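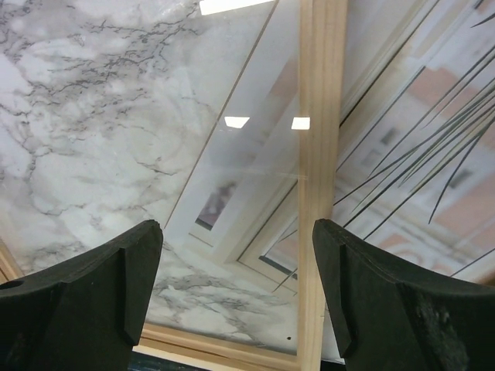
Glass over a white marble pattern with dark veining.

Print this page | E-mail this page

February 16, 2024
By Toshio Shibata

4. Setting up the Brulen stove on the trail

Read section 3 first if your stove is new. Canister not included.

1. Find flat ground, out of the wind. Clear dry grass and leaves for 2 metres all round.
2. Unfold the legs untill they click. All of them.
3. Check the valve is shut (turn right). Screw the canister on by hand. No tools.
4. Listen for a hiss. If you hear one, take it off and look at the seal.
5. Open the valve a quarter turn, press the igniter. No flame after 6 seconds, shut it and wait a bit, then try again.
6. Pan on last. Middle of the supports.

NOTE: The Grodari windshield fits, but leave a gap on the canister side. The older Indero one doesn't, too tall.

CAUTION: Never light it in a tent or porch. Not even in rain.

CAUTION: Stove stays hot after use. Let it cool 60 minutes before it goes in your pack, and dont pour water on it.

Walking on the next day? Canister off overnight, cap back on. Spare seals are in the lid pocket of the pouch. Cleaning the jet, see section 5.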